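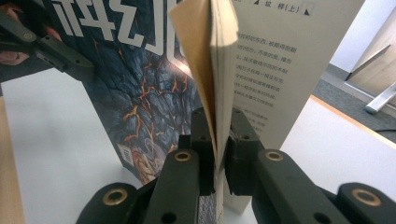
How long does it take to get the musty smell out of an old book?

Two weeks in a sealed tub with baking soda is enough for most of them, and the really stubborn ones need a second round.

I know two weeks sounds like forever when you've just come home from a library sale with a tote bag full of treasures and you want to curl up with one RIGHT NOW. I've tried the shortcuts (so many shortcuts) and I keep coming back to the slow way. My aunt left me a whole wall of cookbooks and mysteries that had been sitting in her basement, and I've been working through them a tubful at a time, so this is the routine I've settled into.

What you need

A plastic storage tub with a lid that snaps down properly. Mine is a Gerkent and the lid is tight enough that I have to sit on it, but any brand will do.
A big box of baking soda, the cheap kind.
A couple of shallow bowls or old pie tins.
Something to lift the books off the bottom. I use a wire cooling rack that lost its nonstick coating and got kicked out of the kitchen.
A soft dry paintbrush, two inches wide or so.
Paper towels.
A mask if dust bothers you. It bothers me.

First, figure out what you've got

Musty and moldy are two different problems! Musty is just smell. Moldy means you can see fuzzy or powdery spots, usually along the inside of the cover or down in the gutter where the pages meet. If a book has live fuzzy mold on it, please don't put it in a tub with the others. Bag it up, keep it away from your shelves, and decide whether you love it enough to pay somebody who does this for a living. I've thrown out a few and felt terrible and then felt fine.

Brown pages on their own are nothing to worry about. Cheap paper goes tan with age no matter how nicely you treat it, and nothing in this tutorial will make it white again. Same goes for those little rusty freckles. I kind of like them.

Dry it out before you do anything else

This is the step I skipped for years. Baking soda can't do much for a book that's still holding damp, and you're basically sealing the problem in. So pick a dry day, or run the AC or a dehumidifier, and stand the book upright on a paper towel with the covers open and the pages fanned out a bit. Point a small fan toward it but not straight at it, because the pages will whip around and crease. Leave it a day. Turn it so the other end is up and leave it another day.

If the book is a thick paperback with a glued spine, go easy. Old glue gets brittle and if you force the thing open flat you'll hear a crack, and then you've got two books. Fan the pages loosely from the outside edge and let the air do the work. Sewn hardcovers can take a lot more opening.

A word about sunshine. People always say to put the books out in the sun, and yes, an hour outdoors does help with the smell, but it also fades the cover and makes the paper more brittle. I do an hour on the porch in the shade and call it good.

Brush it

Hold the book closed, nice and firm, and brush the top edge from the spine outward so the dust goes away from the binding. Do the other two edges. Then open the front cover and brush down the inside hinge, and do the back one too. You'd be amazed what falls out. I've found bus tickets, a pressed fern, and a grocery receipt from 1989 for a ham and two cans of pineapple, which I've kept and use as a bookmark.

Don't wipe the pages with anything wet. Covers are another story: if yours is the shiny coated kind you can go over it with a barely damp cloth and dry it right away. Cloth covers just get the brush.

Load the tub

1. Pour baking soda into the bowls, an inch deep or so, and set them on the floor of the tub.
2. Put the rack over the bowls.
3. Stand the books on the rack with their covers open a little and the pages loose. Don't cram them in. If they're packed tight the smell has nowhere to go.
4. Snap the lid on and put the tub someplace dry. Mine lives in the hall closet under the coats.
5. After a week, open it up outside, swap in fresh baking soda, and flip the books.
6. Another week and you can do the sniff test.

Never sprinkle the baking soda right on the pages. I did that once with a Balletti cookbook (the bread one, with the gorgeous fold-out pages) and I was still finding grit in the gutters the next March. It feels like sand and it never all comes out.

What else works

Activated charcoal from the pet store aquarium aisle works faster than baking soda and costs more. Unscented clay cat litter is pretty good too. Crumpled newspaper is okay for a mild case, though the ink can rub off on light covers. Dryer sheets only cover up the smell with a different smell, and I'd stay away from them because I don't want that stuff on my paper. And coffee grounds, well, then your book smells like coffee.

Freezing is for bugs. It won't do a thing for the odor.

Keeping the smell from coming back

Don't shove the books right up against an outside wall, leave a finger's width behind them. Don't store them in the basement or the attic, and if you have to, get them up off the floor. Pull them out every once in a while and riffle through them. Reading them counts!

I put a cheap humidity gauge on the shelf and I start fussing when it goes over 50 percent. You don't have to be that person. But it did tell me that the bookcase next to the bathroom was a bad idea, so I moved it, and that bookcase hasn't smelled funny since.

Comments

Cremilda Fontes
Nov 27, 2019
I did this with my grandfather's Teixeira atlas and the smell is almost gone after three weeks. The atlas was too tall for my tub so I used a big cooler instead. Lid seals great!

pagesandpie
Does this work on leather? I've got an old Bible and I'm scared to touch it.

Reply from the author
Brushing and airing, sure, but I'd keep leather out of the tub, it can get too dry and crack. I'd ask a bookbinder about that one.

marlo_k
the charcoal tip saved my comics, thank you. four days!!

Dee in Duluth
My cat got into the closet and ate the bread book. Ok, a corner of a bread book. Mine was a Ganetti. Close the lid, people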